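Stories > Short fiction > Machines

Last updated: November

FIFTY-SEVEN

Run thirty. Coffee gone. Milagros had the tablet on her knees and her shoes off, writing down numbers in a column that was getting too long for the page.

Two grippers. That was the whole job. The Clodden, long fingers, stiff. The Itier, short fingers with soft pads, twice the price. Same arm, same wrist camera, same controller, same laundry. Pick one by morning and Susar would order 292 of them, and then whoever picked would have to live with it.

She wanted the Itier. Had wanted it since the box came. It closed on a sock like a person closes on a sock. The Clodden closed on a sock like a stapler.

"You're sulking," said Abelardo.

"I'm logging."

"What's the score."

She didn't say. The score was on the tablet and he could walk over and read it if he cared so much. Itier ahead on cloth, ahead on anything thin. Clodden ahead on doors. Way ahead on doors. The pads slid off the latch, gripped, slid off again, and the arm would stand there and think about it, and then she'd have to hit reset and start teh run over.

Past midnight she swapped the grippers again. Four screws, one connector, the connector always a fight. Her thumb hurt. Abelardo ate crackers and read old mail from Ibarra out loud, the one with the deadline in it, in a silly voice, until she asked him to stop.

Run forty. Door, good. Sock, bad.

Run forty-four. Door, good. Towel, good, which annoyed her.

Run fifty-one she fell asleep for. Woke up, marked it void. Fair is fair.

"What if it's neither," she said.

"It's not neither. They want one."

"What if."

He folded the cracker bag very small. "Then you write neither, and I go home, and you tell Lorena."

She did not want to tell Lorena. Lorena had stood in a lot of kitchens and basements with a lot of arms and had a way of listening that made you hear your own sentence come back stupid.

Run fifty-seven, then. Last one on the sheet. Clodden on the wrist, basket by the washer, the plush in it with the pink head and the yellow body. She sat down on the cold floor and watched the feed instead of the arm. 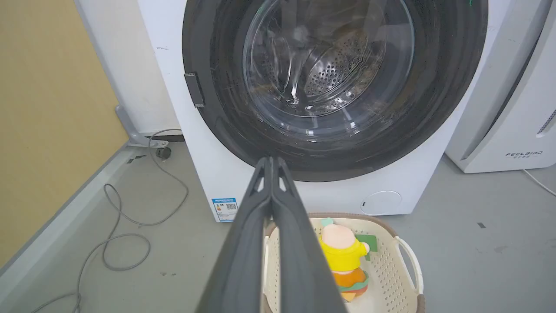 Lorena called it at 3, before Milagros had even typed the result, and what she said was that they'd been testing fingers all night when the trouble was the approach, bring the soft ones in lower and slower and the door would open fine, and had anybody tried that, or had they only tried buying things.

Milagros looked at the column. Every run, both grippers, same approach angle. Hers. Set it the first afternoon and never touched it.

"No," she said into the phone. "Nobody tried that."

"So."

"So there's a void run. I could use the slot."

Abelardo was already hunting for the screwdriver. She put her shoes on, deleted the word Clodden from the top of the report, and went to fight with the conector again.

We use cookies to remember your reading settings. Accept / Manage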